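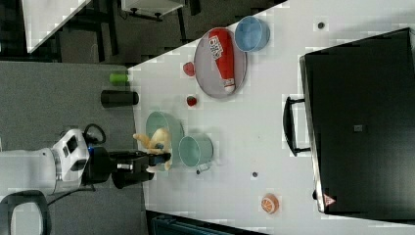 Stuffed animals pick up more dirt than most of us care to think about, and I put off washing my daughter's for years because I was so afraid of ruining them. My neighbor Kulap Sangkhawat finally talked me into it, and now I do a batch every April when the windows can be open all day (it makes the whole room smell so much nicer!). The big ones go in the machine, but a small tan and cream plush like the one over the light green bowl is much better off washed by hand, and a bowl that size is plenty for it.

Before you do anything, read the tag and feel the tummy for a battery box or a music button. If there is one, the toy should only be wiped with a damp cloth. Go over the seams as well and stitch up any gaps, or you will be picking stuffing out of the sink like I was.

Fill your bowl with cool water and swish in a teaspoon of mild dish soap - the plain kind, no bleach. Push the toy under and squeeze it gently for five minutes or so. Old drool spots on the ears and paws may need a soft toothbrush. Then rinse, and rinse again, until the water stays clear. Soap left in the fur dries stiff and that nice softness goes right out of it.

Roll the toy up in a thick towel and lean on it with both hands. I usually go through two towels. Please don't wring it, the stuffing goes into lumps and you will have a hard time getting it back. Set it on a rack near a window, turn it when you think of it, and give it a good two days. The outside feels dry long before the middle does.

When it is dry all the way through, brush the fur with a clean baby brush and pat it back into shape. For a toy with glued-on eyes or a stiff cardboard bottom, skip the water completely and shake it in a bag with baking soda, then brush it off outdoors.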